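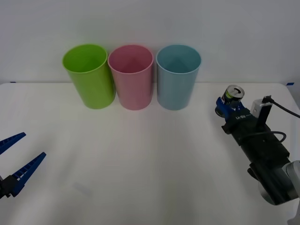

Fig. 4. Vasos de plástico en fila sobre una mesa blanca.

4. Puesta en marcha del codificador Sindaveo para la emisión de plenos

El fabricante, Poner, promete una instalación «en un solo gesto». Nosotros lo hemos instalado en la emisora municipal de Trurnurlow y hicieron falta bastantes gestos. Lo que sigue es el orden que nos funcionó con la versión 2 del programa interno; con otras versiones no ponemos la mano en el fuego.

4.1 Conexión

1. Apague el mezclador y desconecte la salida de programa.
2. Conecte la salida de programa a la entrada A del codificador. La entrada B figura en el folleto como equivalente, pero no hemos conseguido que conserve el audio.
3. Conecte el cable de red. El equipo admite wifi, según la caja.
4. Encienda primero el mezclador y después el codificador.

Nota: el piloto verde indica que hay corriente. No indica que haya señal, diga lo que diga el folleto.

4.2 Ajustes de emisión

1. Entre en el panel y abra Emisión > Perfil manual. El perfil automático se supone «inteligente»; en un pleno con la cámara fija baja la calidad cuando le parece.
2. Fije el caudal de vídeo en 1.000 kbps para la señal web y en 500 para la de reserva.
3. Ponga el nivel de entrada de audio en 70. Si el micrófono de la presidencia satura, bájelo en la mesa de sonido y deje este valor como está.
4. Pulse Guardar y espere el aviso. Salga del panel, vuelva a entrar y compruebe que los valores siguen ahí.
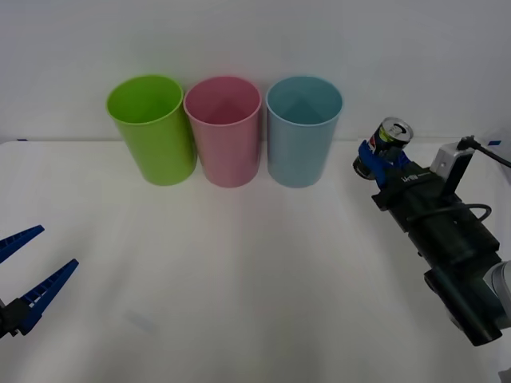
5. Escriba la clave de emisión que le haya dado la plataforma Kpodo. Cópiela a mano si al pegarla aparece un espacio al final.
6. Inicie una emisión privada y véala desde otro ordenador, fuera de la red del ayuntamiento.

Precaución: no actualice el programa interno el día del pleno. La actualización borra el perfil manual sin preguntar.

Precaución: la función «grabación garantizada» solo guarda lo que ha salido por la red. Si se corta la línea, se corta la grabación. Grabe aparte, en el mezclador.

Revisado: 10/9/19

Comentarios

marisa_tv: Lo del espacio al final de la clave me tuvo una tarde entera. Gracias.

Tetteh Boateng: En nuestra emisora la entrada B sí lleva audio, pero hay que activarla en un submenú. ¿Lo habéis mirado?

Redacción: Lo miramos. Con esta versión el submenú sale en gris.

jcanal: ¿Y el retardo? El folleto habla de emisión instantánea y a mí me llega tarde.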